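Drotum Bin-to-Bin Picking Kit: what's in it, what it's for, and how we use it

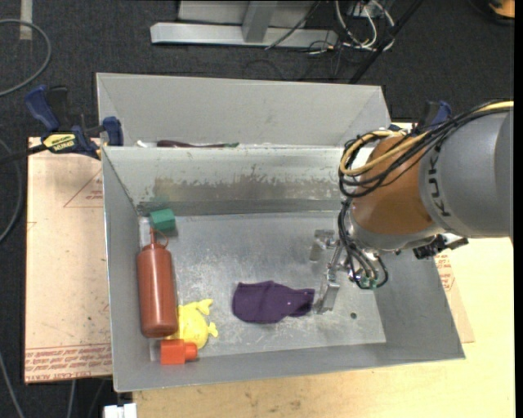
I've been running some version of this setup for long enough that I forget other labs don't have one. The Drotum kit started as a way for us to get grasping data without somebody standing there all day putting objects back. You have two metal bins side by side. The arm picks from one, drops into the other, and when the first one runs out it turns around and goes the other way. That's the whole trick, and people have been doing it in one form or another for years. What we sell is the boring part — the bins, the clamps, the object set, the software that decides when a bin is finished, and a benchmark you can run against ours.

My name is Rocío Escobar and I look after the kit at Juvach. Kyrylo Melnychuk wrote most of the policy code, and Mahfuz Talukder handles orders and will probably be the one answering your email.

What the method does

Each attempt is one try at closing the gripper on something. The network looks at an overhead view, scores a bunch of candidate grasps, picks one, and the arm goes. A check after the lift records success or failure, and that label goes straight back into training. No human labels at all! I still find that part fun, years in.

The piece we added (and the reason there's a paper) is what we call the stubborn-object term. A plain self-supervised picker gets very good at blocks and bottles, because they're easy and they pile up wins. Flat things like cloth sit on the bottom of the bin and get ignored until they're the only thing left, and then it flails. Our version raises the odds of trying an object the longer it has been passed over. So the cloth gets picked at early and often, even while there's easier stuff within reach.

The result

We ran the benchmark at 1000 attempts for each policy, same objects, same bins, same gripper. With the plain policy, cloth grasps succeeded 37 times in every 100 tries. With the stubborn-object term it went to 60. Rigid objects didn't move much either way, which was fine with us, they were already good. The price is speed early on: for the first stretch of training you'll see the arm wasting a lot of time pinching at cloth, and you'll want to turn the term off. Don't. Candela Robles did turn it off, twice, in our own lab, and both runs ended up worse than the ones she left alone.

I should say where it doesn't help. Thin cloth lying perfectly flat is still hard for two rigid fingers. You need a wrinkle or a raised edge to get hold of, and if there isn't one, the policy's best bet is to scrape along the floor and make one. It learned that by itself, by the way. It's a bit loud.

What comes in the box

Two open-top sheet-metal bins, gray
Two bar clamps
The Braler object set, 117 pieces, mixed rigid and soft
A pair of metal gripper fingers with mounting hardware
License for the Drotum software, one workstation
Printed setup guide and a calibration target

You supply the arm, the table, the camera and the computer. We develop on a KUKA arm and the drivers for that are the ones I'd call finished. Calvo grippers bolt straight on. For other arms, write to us first, because the wrist adapter may need to be made to order.

Setup notes from me to you

Clamp the bins down hard, and then go back after the first hour and tighten again. A bin that creeps a little ruins your calibration and you won't notice for ages.

Set the floor height with the bins already clamped, and leave a small gap under the fingers. Ainhoa Manzano has a longer write-up on this that comes with the guide — read it before you run anything unattended.

Tie up your hoses and cables with enough slack for the full wrist rotation. Run the wrist slowly through its whole range by hand control before you trust it.

The bins wear. Coating comes off the walls where the fingers touch, and bare metal gets shiny, which some cameras hate. If your depth readings get noisy over a worn patch, try moving the light before you order new bins. We do sell the bins separately.

Ordering

Lead time depends on whether you need the adapter, so tell Mahfuz your arm model and flange when you write. Universities get the academic price and the benchmark logs for free. Software updates are included for the first year.

Page last updated 3 August 2026. The next release adds support for three bins, which Kyrylo has been asking to do forever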